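Issue date: 20 July 2022. This section replaces the sheet supplied with earlier Dusthorpe heated mattress covers.

## 4. Fitting the cover and making the bed

Read Section 2 (Electrical safety) before starting. The steps apply to the single, double and king sizes. Owners of the Tadesley dual-control model should also consult Section 6.

### 4.1 Before fitting

1. Switch off the supply at the wall and remove the plug.
2. Strip the bed completely, including any mattress topper. The cover must lie directly on the mattress.
3. Check the cover on both sides for scorch marks, worn patches or wires that have moved out of their channels. Do not use a cover that shows any of these.
4. Confirm that the mattress is suitable. Water beds, adjustable beds and mattresses of memory foam must not be used with this product.

**Caution:** Do not use pins of any kind to hold the cover in place.

### 4.2 Fitting the cover

1. Lay the cover flat with the connector at the foot of the bed and the care label facing down.
2. Pull the elasticated skirt over the two corners at the head first, then over those at the foot.
3. Smooth the surface outwards from the middle with the flat of the hand. Creases cause hot spots and will shorten the life of the heating wire.
4. Push the controller plug into the connector until it clicks. Lead the cable down the side of the bed – never between the mattress and the base.

Where the bed stands against a wall, allow a gap wide enough for the cable to hang freely.

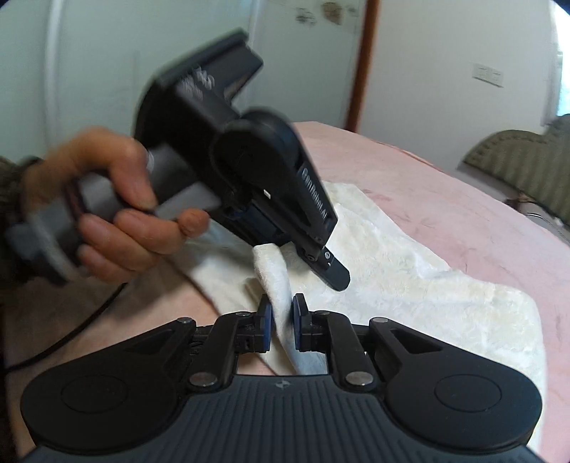
Bed linen may then be added. Use a cotton or mixed-fibre sheet of ordinary weight. Thick fleece sheets slow the passage of heat and may lead the user to choose a higher setting than is needed. A quilt or blankets should cover the whole heated area during warming, so that the temperature is even from head to foot.

### 4.3 First use

1. Insert the plug and switch on at the wall. The controller shows 0.
2. Select setting 8 and leave the bed covered for 13 minutes.
3. Fold back the linen and feel along the full length of the bed. A slight smell on first use is normal and will pass.
4. Reduce to setting 2 before getting into bed. Higher settings are for warming only.
5. If any part remains cold, switch off, unplug and refit the cover as described in 4.2.

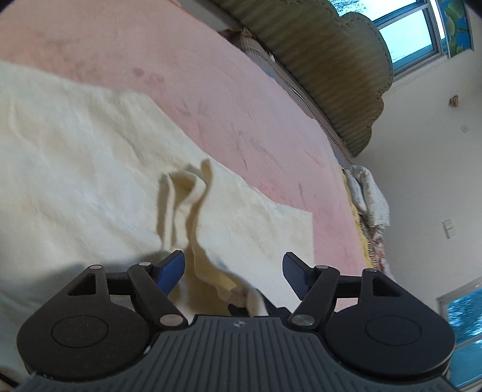

### 4.4 Removing and storing

Allow the cover to cool fully before removal. Roll it loosely, or fold it along the lines marked on the skirt, and place nothing on top of it. Covers put away in June are often stored beneath heavier items by autumn, and the warranty does not extend to wires broken in this way.

The cover should be inspected after every 100 nights of use. Units needing repair should be returned to the Stomport service desk with the controller enclosed. Customers who bought from the Dağdelen showroom may hand them in there.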